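Gescombe Robot Pantry Challenge

The Gescombe Robot Pantry Challenge, usually shortened to the Pantry, is a yearly student competition in robot handling. Teams program a pair of robot arms to pick up ordinary groceries and put them where they belong. It grew out of an evening club at Gescombe and is now open to school and college teams from the whole district. Its appeal is easy to grasp: everyone has put the shopping away, and it is a joy to watch a machine learn to do the same.

History

The club was started by Endang Wattimena, a physics teacher who wanted her pupils to work with real arms as well as simulated ones. In its first year the members had one arm, a borrowed laptop and a bag of tinned soup. Retno Tarigan, then a sixth-former, wrote the first set of rules on the back of a bus timetable, and much of her wording survives. The phrase "a dropped lemon is still a lemon" is still in the rulebook and means that a fallen item stays in play until the clock stops.

A second arm was added two years later, which changed the contest completely. Teams could now pass items from one side of the table to the other, and the handover became the most admired skill in the competition. The present scoring system was drawn up by Puspita Ginting and first used in the spring after that.

Format

Each team gets 24 attempts spread over a day, with time between them to change its code. A perfect day is worth 1000 points. Points are given for a clean grip, for a gentle release and for leaving everything else on the table undisturbed. Speed matters only when two teams are level.

Items are chosen for their awkward shapes. Cans and bottles roll, fruit has no flat side, and long thin boxes can be gripped across the middle but swing if they are held near one end. Boxes are the favourite of many teams, as their printed faces give the vision software plenty to work with – though a strong pattern can also hide the true edge of the carton.

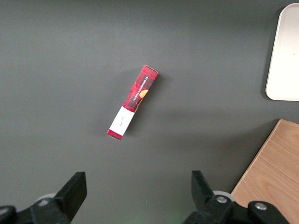
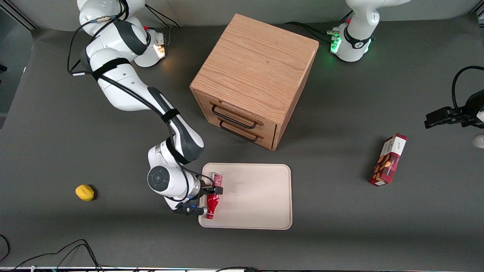 A box on the tabletop, near the gripper fingers at the bottom in the first view and on the right-hand side in the second.

Judging is done by a panel of three, who sit with the teams and are encouraged to ask questions. A team that can explain a failed grip clearly may earn back up to 70 points over the day. This rule is much loved! It has produced some wonderful explanations, including a ten-minute talk on friction that drew applause from rival teams.

Team software

Most entrants begin with Ornska, a starter program written by former club members. It handles the basic arm movements and leaves the interesting decisions to the students. Mornari, a later add-on, lets a team replay an attempt step by step and compare what the robot planned with what it did. Teams may write everything from scratch, and a few brave ones do.

Notable teams

Rahman, a team named after the street where its members first met, holds the record for the longest run of clean handovers. Its captain, Zahira Sembiring, favoured slow approaches and a very light grip, a style that younger teams have copied with great success. Ama Aidoo won the individual prize for a program that tried several angles of approach before closing the fingers, and later returned as a judge.

The club keeps a logbook of every practice grip, good or bad, with a short note on each. The current volume ends at entry 2554, and new members are asked to read a few pages before their first Wednesday session.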